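Gatdale Kitchen Words

README

Hello! This is a list of 2238 words and phrases that people use in and about their kitchens, collected in and near Gatdale over one long winter. I started it after an argument over what to call the end slice of a loaf (I say the knobby, my neighbours say the heel, and we still aren't speaking the same language). It grew from there.

What's in it

One file, words.csv, in plain UTF-8. Each row is one word as one household uses it, so the same word can turn up many times with different meanings. Please don't remove the repeats, they're the best bit!

The columns are:

word - spelt the way the person spelt it
meaning - in their own words, with my typing mistakes fixed
kind - tool, food, job, place or grumble
village - Gatdale, Warnmont or other
age_band - left blank if they'd sooner not say

Grumble was meant to be a joke category and now has 400 rows in it. Most of them are about washing up.

Where the words came from

I left paper slips at the Skison bakery and typed them up on Tuesday evenings. The Warnmont rows came by email and are a bit tidier as a result. I also had 35 slips I couldn't read at all, and those are left out. If you wrote in green pencil, sorry, have another go.

Things to watch out for

The village column says where someone lives now, which may be nowhere near where they picked up the word. Tools are well covered and puddings are thin, so don't go drawing a map of custard from this. Spellings with accents or an ñ (there's a Bañez family recipe name in the food rows) will go funny if you open the file in an old spreadsheet program - choose UTF-8 when it asks.

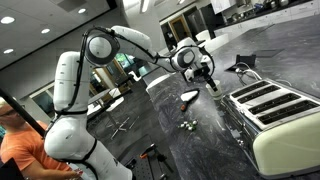 Kitchen worktop with a small white cup and a spatula (both filed under "tool").

Spatula is a good one to search for first. I've got it as flipper, slice, scraper and turner, and two people swore blind that a spatula is something else entirely.

Using it

Do what you like with it, just say where you got it. Corrections are welcome through the issues page, and new words even more so. January's batch still needs sorting and will go in as a separate file called words_extra.csv, with the same columns.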